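**Unit 4: Seasonal Rate Structures in Resort Accommodation**

Prepared by Smaranda Enache for students in Hospitality Revenue. Read before the July tutorial.

Resort properties seldom charge one price across the year. Most publish a rate calendar divided into high, shoulder and low seasons, with separate rules for public holidays. The guest sees only the nightly figure. Behind it sit decisions on minimum stay, deposit terms, meal inclusions and the number of rooms released to outside sellers.

## 4.1 Season boundaries

Boundaries are normally set by past occupancy, school terms and the flight or ferry timetable. The Zistari case in your reader concerns a small island property whose shoulder season was moved forward after the ferry operator added a second daily crossing. Students should note that the room rate did not change. The minimum stay did, from 4 nights to 2, and bookings for the early weeks rose accordingly.

## 4.2 Promotional offers

A summer offer may take the form of a percentage discount, a free additional night or a credit to be spent on site. These are recorded differently in the accounts. A free night lowers the average daily rate, while a dining credit is generally treated as a cost against food and beverage revenue. Confusing the two is the most common error in the written assignment.

Offers must also be entered correctly in the reservation system. The practical exercises use Gitine, which is installed on the desktop machines in the Leitner computer room.
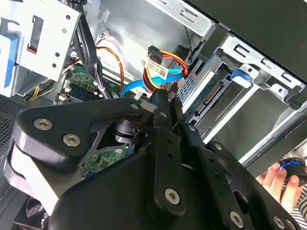
*Figure 1. Desktop computer tower with the side panel removed.*

## 4.3 Worked case: the Murkanent Lodge

Vinzenz Riedl's case study describes a lakeside lodge that sold 1642 room nights in its low season against a capacity of 4000. Occupancy was therefore just over 41 per cent. Management considered two proposals: a lower nightly rate for all guests, or a package including breakfast and boat hire at the existing rate. The second was adopted for stays of 4 nights or longer.

In preparation for the tutorial, students are asked to:

- calculate the low season occupancy to one decimal place
- identify the fixed costs that continue when a room is unsold
- state which proposal they would favour, with reasons, in no more than one page

Written answers are to be submitted through the unit page by 5 pm on the day before the tutorial. Late work is subject to the penalties set out in the unit outline.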